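Inga hits 1,071 runs, and I finally got a look
Thursday, December 15, 2022

I've been writing little updates on Inga since September, mostly from my couch, so last week I drove out to Cadstead to see how the folks at Lisard are getting on with her. Inga is their two-armed tabletop setup, and right now her whole job is laundry-ish stuff - cloths, towels, shirts, the soft things that never land the same way twice.

The news is that the collection has passed 1,071 recorded runs, 234 of them from the past seven days alone. Each run is one short try at one small chore, with a person steering both arms the whole way through. I got to sit in for a morning and wow, it goes slower than I'd pictured! The operator I watched took three tries to get comfortable with a grip, and all three got saved.
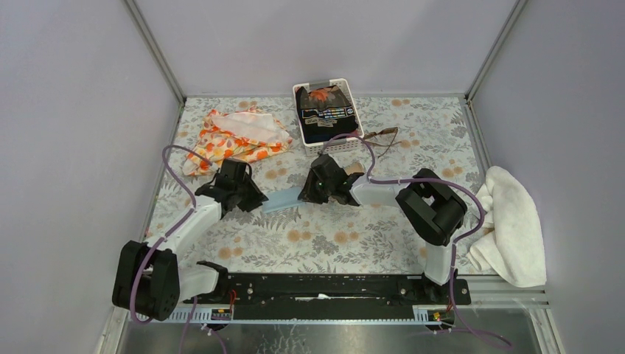 So do the bad tries get thrown out? Most of them stay in with a label, and the team drops a run only when the recording itself is broken, say when one arm's log stops early.

They've dropped 111 that way so far. I thought that sounded like a lot, but the people at the bench seemed pretty relaxed about it (there was cake, which may have helped). What bugs them more is sameness. If every run starts with the cloth in one spot, the model learns the spot, so they've begun shuffling the starting layout between tries and swapping operators after lunch.

Next up is a second bench over in Stostham, with its own crew and its own pile of fabric. Lisard wants to start training on the combined set once that one is running. I've already asked if I can come back and have a go at steering - they said maybe.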